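Chapter 12
Storing Ground Spices 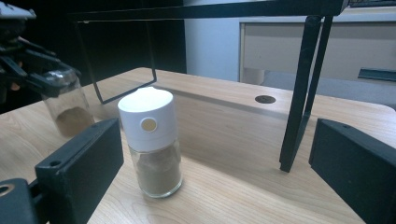

12.1 Containers and Their Contents

Ground spices lose their aroma faster than whole ones. A small glass jar with a close-fitting cap limits contact with air and lets the cook see how much powder remains. Many brown spices look alike through glass, and each jar should therefore carry a label.

In this chapter, students will follow the pantry records of the Drenstead teaching kitchen, kept by Meron Lemma, and learn to fill, label, and shelve jars. Read Section 12.1 before beginning Activity 2. Key terms: aroma, headspace, shelf life.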